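Sun 27 February, Prustcombe workshop

Label adhesion, second go. Béla Gál still says the Fimton glue is fine and the card stock is at fault. I don't believe it. Same stock in November, different glue, no lifting that I wrote down.

Cut 32 labels from the old roll and 32 from the new. Stuck both lots to white plastic offcuts, wiped with spirit first. The Woltura sheet promises a full bond in 11 minutes, on what surface it doesn't say. I left them overnight.

For scale, the tiny name labels under the cartoon animals on the guessing game are the sort of size we're after.
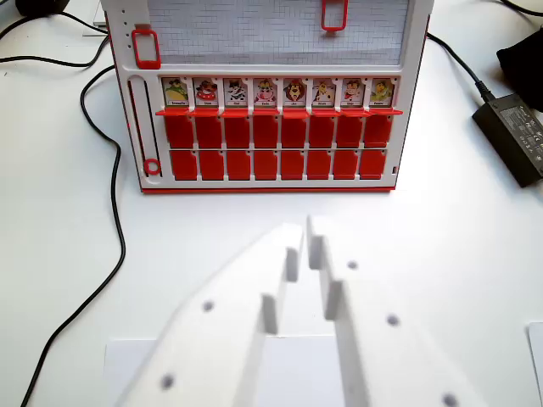 Peel results

Old roll: three lifted at a corner. New roll: four. Béla calls that a trend. I call it one label. Nilton Restrepo wants 126 of each before he'll look at a graph, and for once I agree with him.

Heat made more difference than the roll did. Near the radiator the edges curled whichever glue was under them. Magyar quote up to 326 hours at that temperature. I'd like to see their radiator.

Also tried a strip of squared paper as a peel gauge. Easy to read, but it creeps when pulled, so the last five readings are suspect and I've struck them out. 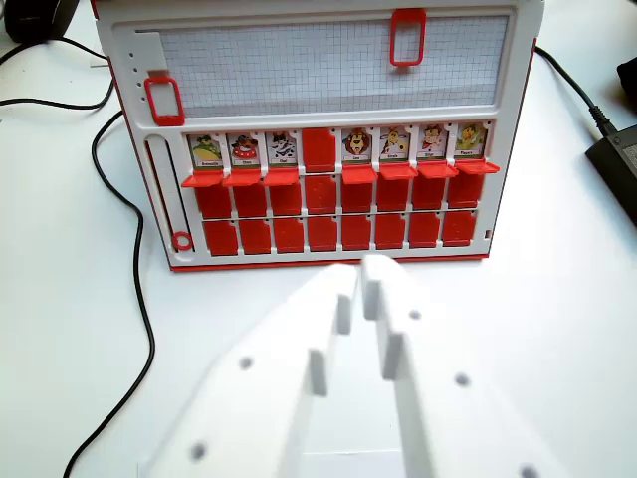
Do we reorder the Fimton glue?
One small tin, for the repeat only. The big order waits until Nilton has his numbers.

To do: move rack off radiator wall, find the other scalpel.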